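Leave some room under the arm

Every spring I'm asked to look over somebody's budget for a first robot bench, and every spring the arm has eaten the lot. Last March it was a small workshop that had set 57 lines of spending in front of me, and only 2 of them were for anything the arm would stand on, reach for or plug into.
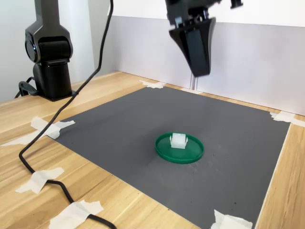

White block in a green lid, with tape over the cable and the corners of the mat.

I do understand it, I really do. The Jultel brochure is lovely, the Funo one is lovelier still, and a table is only a table. But you'll spend your working days with the table — and the mat, and the cables,
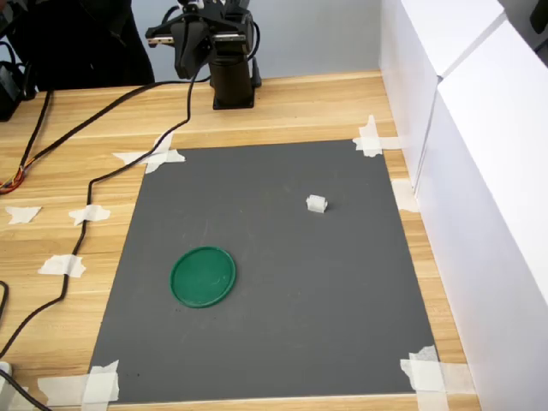 and all the small cheap things that get bought in a hurry out of the tea money when they ought to have had a proper line of their own. My rule is to put 17 per cent aside for them before you so much as ring a supplier.
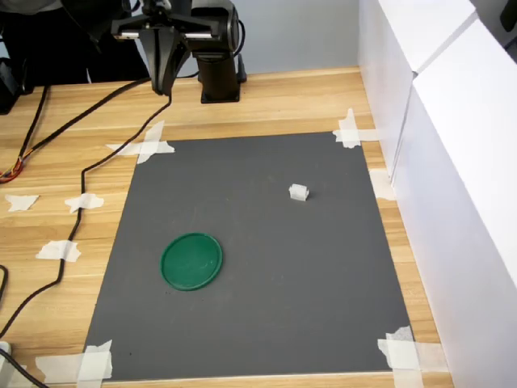
Block and lid set apart on the mat, gripper towards the back.

Buy one arm first, if you can bear to, and live with it for a season. The second will be a much better purchase for the wait, and you'll know by then how much table it wants.

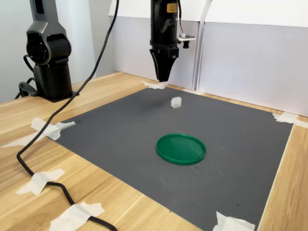

Buthelezi writes: I'd go the other way. We bought our pair from Stolero together and saved on delivery, and I'd sooner be short of tape than short of an arm.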